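Shop > Benchtop Automation > Tabletop Work Cells > Push-Rod Starter Set

Push-Rod Starter Set for Small Arms

Hi, Karim Shehata here, I put these sets together and I answer the phone at Corkia, so if you order one you'll probably end up talking to me. The set is what I wish I'd bought first! I spent my whole first budget on a fancy two-finger hand and had nothing left for a table to bolt anything to.

You get the straight rod tool, the clamp collar for your arm, a striped wooden board with its bolts, and a bag of colored blocks in mixed shapes. It costs $687. The arm is separate (please check this before you order, I've had a few sad emails), and so is the blue pegboard table, which we sell by the panel at $144 each. If you already have a bench with a hole grid, measure the spacing and send it to me, and I'll tell you if our bolts will fit.

What to budget for after the first year: a spare rod is $39, and I'd get one with the set, because a bent rod always seems to turn up the day before somebody visits. Blocks get chewed up too, but slowly. Hanne Juntunen, who runs hers hard, has replaced one bag since October.

People ask me why anyone would want a plain rod. Well, it's cheap, it has no moving parts, and pushing blocks into groups or out to a far corner keeps a beginner busy for a good long while. You can always add a gripper later on the same collar. The Magesa adapter for that is $358, and I'd put it in next year's budget and see if you still want it.

Shipping is up to two boxes and the board is the heavy one. Have somebody around to help lift it.

The rod working over the left side of the board, with the two reds together near the middle and a yellow hexagon off on its own to the right:
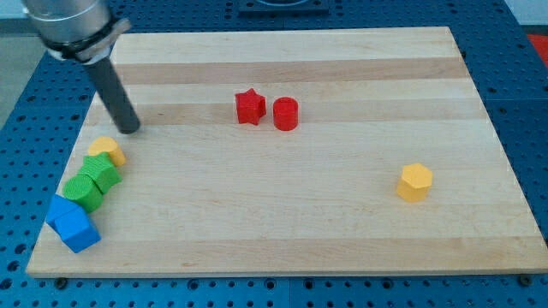 Before You Order

Tell me the make of your arm and the width across the last joint. I cut the collar to match, and I can't take it back once it's cut. If you're buying through a school, send the purchase order to Ludmila Vaněk and copy me, she's much faster with paperwork than I am.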